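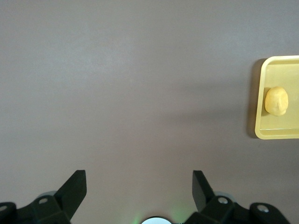

Zirnwood Technical College
Robot Cells and Safe Practice
Handout 2: Rules for the bench, and where they come from

Read this before your first session in the Boström lab. I'll go over the main bits in lecture, but I talk fast and skip around, and past groups have told me they'd like it on paper.

Last time we talked about big machines behind fences. This time it's the small stuff: a tabletop arm, a two-finger gripper, a tray, and something soft in the tray that you want picked up and put somewhere else. It looks harmless, and that's a good part of why I want to spend a whole lecture on it. People who would never lean into a welding cell will reach right across a bench arm to nudge a tray a little to the left.

Where the rules come from

There are three layers, and you'll hear me mix them up out loud, so let me get them straight at least once.

The first layer is law. That depends on where you work, and I'm not a lawyer. When you get a job, ask the person in charge of safety which rules apply to your site and who signs for them.

The second layer is standards. The ones you'll meet in this course are ISO 12100, which covers how to do a risk assessment for machinery in general, and ISO 10218, which is the robot one. ISO 10218 comes in two parts. Part one is about the robot as it leaves the maker. Part two is about the whole application: the robot plus the gripper, the table, the part, the fence if you have one, and you. Please remember that split! I put it on the exam every year and every year people tell me that a "safe robot" makes a safe cell. An arm with lovely force limits is still a problem if you bolt a knife to it. There are copies of both in the library, and you should check which edition you're holding, as older ones are still floating around in shared folders.

The third layer is house rules. Those are mine. Some are stricter than any standard asks for, and a few are just there to keep the data clean. I've tried to say which is which.

Before power

Walk around the bench. I mean really walk around it, including the back where the cables go. You're looking for anything that wasn't there when the risk sheet was filled in: a stool pushed under the table, a coffee cup, a new tray that's taller than the old one. If something has changed, the sheet is out of date, and you update it first and run after.

Clear the table down to what the task needs. If the task is one tray and one object, then one tray and one object is what should be within reach of the arm. Phones, pens and tape rolls go on the side shelf. This is a house rule for the most part, but it has a safety side too – a gripper that closes on a loose pen can flick it a surprising distance.

Check the fingers. Ours are the Flarkex pattern, flat plates on a pair of linkages, and the screws in the linkages can work loose over a term of opening and closing. Put a finger on each screw head (power off, please) and see if it moves. If it does, tag the gripper and swap it. Do not tighten it yourself unless you've done the torque wrench session in April, and yes, I know it's only a screw.

Now the pinch points. Everyone looks at the fingertips. Look further down, where the links fold against the body. When the gripper opens, some of those gaps close, so "the gripper is open" does not mean "my hand is fine here." I'd like every group to find at least two spots on the linkage where a fingertip could be caught and write them on the risk sheet in your own words.

Indicator lights

A short rant. A light on a gripper tells you what the maker decided it tells you. It might mean powered, or connected, or ready, or holding. Green feels like "safe to touch" to most people, and on plenty of equipment it means close to the opposite: the thing is live and waiting for a command. Look it up in the manual for the model in front of you, and copy the table of meanings onto the card taped to your bench. If the card is missing, make a new one. Never use a light as your only proof that a machine is off.

Speed and space

Our cap while anyone is teaching or testing is 200 mm/s at the tool. That's set in the Tukuveck controller and locked, and it's a bit below what ISO 10218 allows for reduced speed. I picked the number so you'd have time to let go of the enable switch without being a sprinter.

For small objects in trays, I also want a clearance of 25 mm between the fingertips and the tray rim on every travel move. You go over the rim with room to spare, you come down inside it, you close, you go back up the same way. Don't cut the corner. A tray with a raised rim is easy to clip, and when a finger clips it the tray slides, and then every position you taught is wrong and you may not notice until several runs later. If your object sits right up against a tray wall, there may be no good way to get a finger plate in between. Change the approach angle or fail the run and log it. Shoving the object toward the middle with a closed gripper is a perfectly good strategy, but it has to be in the plan and on the sheet before you try it.

Watch out for objects the same color as the tray. They're hard for you to see on a screen, and they can be hard for a vision system to pull out from the background too. Shadows make it worse, and the arm's own shadow moves with the arm. I'd rather you tested under the lamp setting you'll really use than under whatever happened to be on when you walked in.

Who does what

One person holds the enable switch. That person doesn't type, doesn't take notes and doesn't chat. A second person runs the script and says "moving" out loud before each run. I know it feels silly. Do it anyway, even on the fiftieth run, when you're both bored stiff.

Nothing goes inside the marked area while the arm is enabled. If you need to reset the object by hand, release the enable switch, wait for the arm to settle, say "hands in," reset, say "hands out," and only then enable again. Most of the near misses in my book happened during resets, and most of those were toward the end of a session.

Emergency stop: hit it whenever you want. You don't need a reason and you will never lose marks for it. What matters is what you do afterward. Resetting the button must not start the machine by itself. It should only allow a restart, and the restart is a separate step that a person takes on purpose. Test this at the start of every session. If twisting the button out makes the arm move, stop, cut the power at the wall and come find me.

Logging

Every run gets a line, including the bad ones. Especially the bad ones! The lab log holds 3,464 runs as I write this, and the most useful pages by far are the ones where somebody wrote two honest sentences on what went wrong.

For each run, put down:

Bench number and gripper serial
Object and tray used
Start position of the fingers (open or closed, and how wide)
Speed setting
What happened, in plain words
Any stop, who called it, and why

"Failed" is no use to me. "Left finger touched the rim on the way down, tray moved toward the bench edge, stopped by hand" is great. If you're working from a picture and can't tell whether the object was gripped or only touched, write that you can't tell. Please don't guess to make the table look full.

Soft objects

A few words on things that squash. A gripper that holds a wood block nicely can flatten a lump of something soft, and the width reading won't look like an error. Set the force at the bottom of the range and come up in small steps. Wipe the finger plates between groups. If any residue gets into the linkage, it goes on the tag along with the gripper, same as a loose screw.

Shape drift is the other issue. A soft object you've squeezed a dozen times isn't the object you started with, so note when you reshape or replace it, otherwise your last runs can't be compared with your first.

What to hand in

One risk sheet per group, one page, with your pinch points marked. The bench card with the light meanings. Your log from the session, unedited. And a short paragraph on one rule in this handout you think is wrong or badly put. I do read these, and the "hands in, hands out" call came from one of them.

Everything is due by 25th December, through the course page. If you're still missing your enable switch sign-off, sort that out first, as you can't book a bench without it.

For next time, read the part of ISO 12100 on the order of risk reduction (design it out, then guard it, then warn about it) and bring one machine from home or work where somebody clearly started at the wrong end. Mine is a paper shredder.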